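Twenty-seven things before breakfast

Last updated: March

I have been decluttered at again. My sister-in-law signed the whole family up to Clutora, the app that gives your house a score out of 1000 and then sends you reminders to raise it. You start by typing in how many rooms you have and answering a quiz about your feelings. It told me I was a Keeper with Nostalgic Tendencies. I was then invited to find 27 things to get rid of before breakfast the next day.

I've got nothing against throwing things out. I grew up in a house where the good scissors lived under four kilos of other scissors. But I have a few doubts about tidying as a system you pay for, and I've been chewing on them for a month.
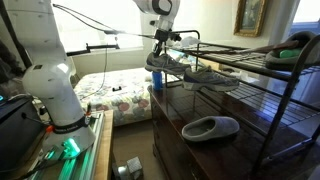 KARKURA, March

The first doubt is the number. Clutora says the average three-bedroom home holds 3344 items "not used in the past year". I've looked all over the website for where it comes from and there's nothing, only the same sentence in a bigger font. Who went through the drawers? Does a box of staples count as one item or several hundred? Is a Christmas tree unused for eleven months and then suddenly used? I wrote to ask and received a reply thanking me for being on the journey.

A number that exact is meant to stop you asking. If they'd said "thousands", you'd shrug. Say 3344 and people picture someone in gloves with a clipboard.

My second doubt is the one-year rule, which is older than the app and turns up in every magazine at the dentist's. If you haven't used it in a year, out it goes. By that rule I'd have thrown away the camp stove we cooked on for three days when the power went out, plus my black coat, since luckily there'd been a good stretch between funerals. I would also have lost the passport. The rule works for people who can go and buy another one the same afternoon. If the nearest hardware shop is in Brilgate and shuts at noon on the weekend, you keep the spare tap washer.

Shoes are where the advice gets really bossy. The app allows you 2 pairs "per season of life", whatever a season of life is. I own gardening shoes, work shoes, decent shoes, wedding shoes (other people's weddings) and three sets of runners in different stages of decline. The oldest are for painting and the next oldest are for the dog. People have always let shoes slide down through the ranks like that, and I can't see what's improved by cutting the ladder off at the second rung. You'd only end up painting the fence in the good ones.
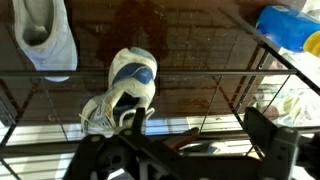
White sneaker with blue trim, laces loose.

I took all this to my friend Dzintra Rebane, who spent years sorting donations at the op shop on Vakulenko Street and has stronger views than I do. She can tell when a new tidying show has gone to air by what turns up at the back door. Single shoes come in. So do bread makers with no paddle, and bags of clothes that were clearly packed at speed by someone feeling very good about themselves. A fair bit of it went straight in the skip, and the shop paid for the skip.

"They haven't got rid of it," she said. "They've given it to me."

I think she's right, and it's the part the app skips over. Your score goes up the moment you tap "released". There's a little burst of confetti. Where the thing goes after that is of no interest to Clutora at all. You could tap "released" and leave the lot in the boot of the car until spring, and I have reason to believe my brother has done exactly this.

To be fair to it, I did the breakfast challenge. I got to nineteen without much pain: dried-up pens, a charger for a phone I no longer have, some takeaway containers whose lids had left home. Then I hit the tin of buttons. Most were cut off shirts my grandmother had finished with, and I've used maybe a dozen in my life. By any rule you like, the tin should go. The app's advice for sentimental items is to take a photo and let go of the object, but I don't want a photo of the tin. I want to put my hand in it. I put it back on the shelf and had my toast.

My score at present is 412, which puts me in the amber band. Every couple of days a message tells me that Keepers like me often feel lighter after tackling the linen cupboard. I opened the linen cupboard. It has linen in it.

What I'd like to see is any evidence that people who do this stay done. Everyone I know who has had a big purge has bought a fair amount of it back, usually along with some baskets. The baskets are a giveaway, I reckon. Clutora sells them as well, in three sizes, and they don't seem to count towards your total.

My trial runs out at the end of the month. If anyone has kept one of these programs going for more than a year, I'd be glad to hear how, and I'd also like to know what you did about tap washers.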